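Halell Home Arm Hire: Tips for a Cabinet Clear-Out Day

Posted November 9, 2024 by Huệ Giáp

Halell rents a two-arm robot by the half day for tidying and light lifting. I booked it for a storage cabinet and a row of desks. The fee was 438, plus 40 for delivery. These are my notes for anyone thinking of doing the same.

1. Clear the top first

Take small things off any surface the arms will reach across. Wipe it down afterward. Crumbs and specks are easy to miss on a pale surface, and the fingers work close to it. Move loose cloth well back too. 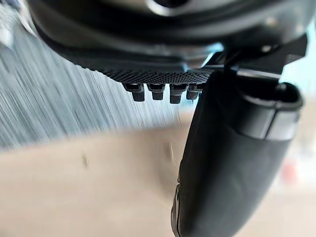
2. Open both doors all the way

The arms need room in front of the cabinet. Swing each door out until it stops, and check the hinge screws before you start. Ours took a quarter turn each. If a door drifts shut, put a wedge under it. Empty the shelf you want to use and measure the opening. A board that is too wide can still go in on a slant if you plan for it.

3. Pick flat, stiff items to begin with

Boards and panels suit this machine better than bags or soft boxes. It uses both hands, with fingers against the face and support at the lower edge. Press down any tape or labels before it takes hold. For large panels I set the speed at 90 in the Pimuvon app and left it there.
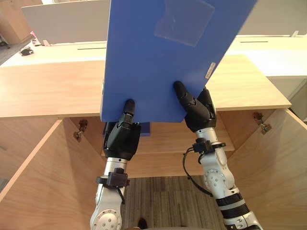

4. Keep cables and feet out of the way

The arm cables hang in loops. Stand to the side and look for anything they could catch on, such as door handles or desk brackets. Keep pets in another room.

5. Is it worth the money?

For one cabinet, no. I could have done mine in an hour. For a whole office or a garage of shelving, maybe. Orkden sells a similar setup outright for 2555, but you have to assemble it. Adomaitis offers single-arm hire only, and I would not use one arm for a wide board.

Halell asks for two days' notice to cancel. Delivery slots for December were already filling up when I called.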